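Home | Galleries | Kitchens | Small Things | About

Cups, Mostly: A Gallery of Small Kitchenware

By Tin-yau Kao
Wed 30 September

I have lived with small kitchens since college and have come to think that a person's real character is in the cup shelf. Plates are bought in sets by sensible people. Cups just arrive. In May I went through mine, gave away 6, and had the same number again by summer, so I would not take any advice from this page.

What I do have is opinions on color. For years I bought white everything, on the theory that it would match. It matches all right. It also makes breakfast feel like a dental appointment. Pastels are the cure, provided you can stand your table looking a little like a baby shower.

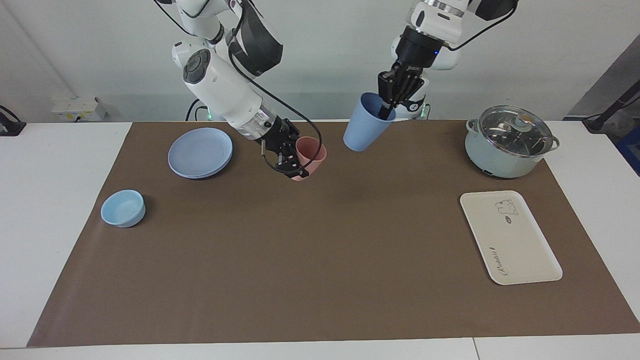
Pink and light blue get along better than they have any right to. I resisted pink for a long time and now reach for it first, mostly before I'm awake enough to object.

A ribbed cup is easier to hold with soapy hands. The price is that you will be cleaning between the ribs until you retire.

Light blue plate, raised rim. I'm a believer in rims. Mine have saved more peas than I can count, and one tablecloth.

The small bowl is the hardest-working thing in any cupboard. Soy sauce, olives, keys, the screw that fell out of something. I own too many and can never find a clean one.

Mint green on an electric pot is a brave choice, and I'm all for it. Glass lids are for people like me who can't stop checking. Lifting the lid lets the steam out, as my mother reminded me through most of the nineties.

A brown mat under the lot calms it all down. It hides coffee, too, at least the way I spill it.

Next up is the drawer with the lids in it. I've been putting that one off.

Last updated: Wednesday evening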